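**Die Heltville-Chroniken** (Originaltitel: *The Heltville Chronicles*) sind eine englischsprachige Romanreihe der dunklen Fantastik, die im Verlag Flillier erscheint. Der Verlag bewirbt sie als »moderne Geistersaga«, eine Einordnung, die sich am Text nur teilweise belegen lässt.

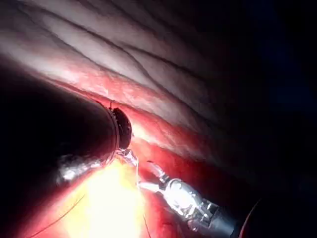
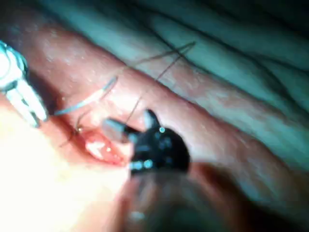
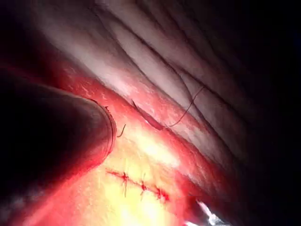

Geister kämen im ersten Band auf genau zwei Seiten vor, und selbst dort könne es sich um Zugluft handeln, wandte die Zeitschrift Vurno in ihrer Besprechung ein. Der Verlag hat darauf nicht geantwortet, die Bezeichnung in der zweiten Auflage aber beibehalten.

## Handlung

Schauplatz ist die Kleinstadt Heltville, in der nach dem Abriss eines Bahnhofs weiterhin Züge zu hören sind. Die Erzählerin, eine Landvermesserin, findet Straßen, die auf keinem Plan stehen. Ob sie wirklich vorhanden sind, lässt der Roman offen - nach Ansicht mancher Leser eher aus Verlegenheit als aus Absicht. Der zweite Band, *Briggs*, spielt überwiegend in einem Hotel gleichen Namens und greift den Bahnhof nicht wieder auf.

## Ausgaben und Verbreitung

Der erste Band umfasst 234 Seiten. Die Erstauflage soll 2.144 Exemplare betragen haben; die Zahl stammt allein aus einer Verlagsanzeige und wurde nie unabhängig bestätigt. Der Aufdruck »Bestseller« nennt keine Liste. Eine signierte Sonderausgabe war auf 100 Stück begrenzt, im Antiquariatshandel sind allerdings auch Exemplare ohne Nummer aufgetaucht.

## Rezeption

Gelobt wurden die knappen Dialoge. Kritisiert wurde dagegen der Schluss, der auf Seite 74 bereits ziemlich deutlich angekündigt wird. Ein dritter Band ist seit November angekündigt, ein Titel wurde bislang nicht genannt.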